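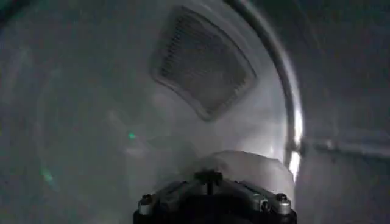 Toromeck Housings: README

Toromeck Housings is a set of notes and measurements on rounded household and workshop covers with a vent or grille set into the surface. It was put together for people who clean, repair or refinish this kind of part and want to compare one with another. The current release is dated April 26, 2025.

What is in it

The set has 324 entries. Each entry covers one housing and gives its overall shape, surface finish, color, rim type and vent type. Of these, 93 also have cleaning notes. The rest have measurements only.

Files

housings.csv: one row per housing
cleaning.csv: cleaning notes, matched to the housings by item number
terms.txt: the words used for shapes and finishes
changes.txt: corrections made after release

Columns in housings.csv

item: the item number. Numbers are not reused when an entry is removed.
shape: domed, flat, barrel or mixed
finish: matte, frosted, satin or gloss. If a part falls between two of these, both are given, with the stronger one first.
color: a plain color word, judged in daylight. Pale gray and mid-gray are kept separate.
rim: none, plastic, metal or unknown
vent: none, slots, mesh or perforated. When the pattern could not be told apart up close, the entry says "mesh or perforated."
vent_border: raised, level or sunken
width_mm: the widest point of the housing, without the rim
source: Stovora or Vurkberg, the two workshops where the parts were measured

Blank cells mean the value was not recorded. They do not mean zero or none.

How the parts were measured

Widths were taken with a caliper where one would fit and with a tape where it would not. Curved surfaces were measured straight across, not along the curve. Vent panels were measured from the outside of the border. Parts from Vurkberg were measured while still mounted, so the back side is not covered for any of them.

Cleaning notes

The notes in cleaning.csv record what was used on the surface, the rim and the vent. Most call for a damp cloth on the housing and a dry soft brush on the vent. Abrasive pads left marks on frosted finishes and are listed under "avoid."

Known problems

Finish is a matter of judgment. Frosted and satin were mixed up in the early Stovora entries, and not all of them have been checked again. Item numbers with a trailing letter are the ones still waiting.

Rim material was judged by eye. A coated plastic rim may be listed as metal.

Next release

The Nwosu parts list will be added in May, along with a column for vent depth. Existing column names will stay the same.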